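Custitz Cup: 100 teams next season, what do we think

Started by northendkeeper, October 2024

northendkeeper
The league put out the new cup format last night. Entries go up to 100 clubs, there are two preliminary rounds in July, and the eight seeded sides don't come in until the third round. Draw is regional for the first two rounds and open after that. Fahy are seeded, Vakier aren't.

leftpeg
Vakier not being seeded is a joke. They made the semis.

dugout_dan
Seeding goes on league position over two seasons, cup results don't count. It's in rule 9. I don't like it either but it's been that way for a while.

leftpeg
Then rule 9 is wrong. What's the point of a cup run if it gets you nothing the year after?

josenfan
As a Josen supporter I'm fine with all of it. Under the old system we were left out altogether because we finished too low. Now we get at least one game. Last time we were in it we had 600 through the gate, and a normal league crowd is 106.

dugout_dan
One game in July, though. Half your squad will be on vacation and the other half won't be fit. I coached a prelim round tie and had two subs on the bench, one of them a goalkeeper.

josenfan
Still better than no game.

northendkeeper
What bothers me more is the travel. No replays now, straight to penalties, which helps. But the third round is open draw and midweek. If Fahy get sent down to the coast that's a three hour drive each way after work. 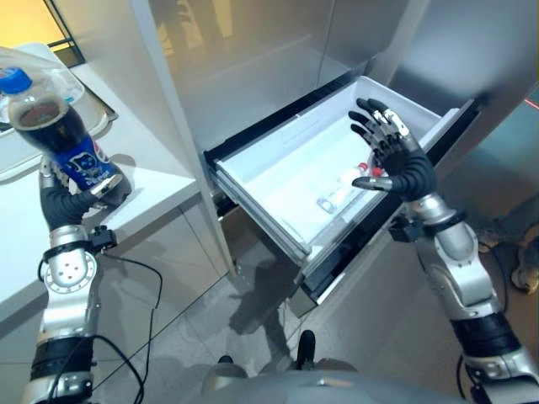
The entry fee is another thing. It's going up to $100 and you don't get it back if you lose in the first round. For a club our size that's match balls for a month.

leftpeg
Home team keeps the bar and food money and the gate gets split. You make it back if you're drawn at home.

northendkeeper
And if you're drawn away?

leftpeg
You get your half of the gate, same as before.

josenfan
Half after the ref's fee and expenses come out. We got almost nothing from our last away tie.

dugout_dan
Clubs can send comments to the league before the winter meeting. I'm writing in about the July dates. Someone else can do rule 9.

leftpeg
I'll do rule 9.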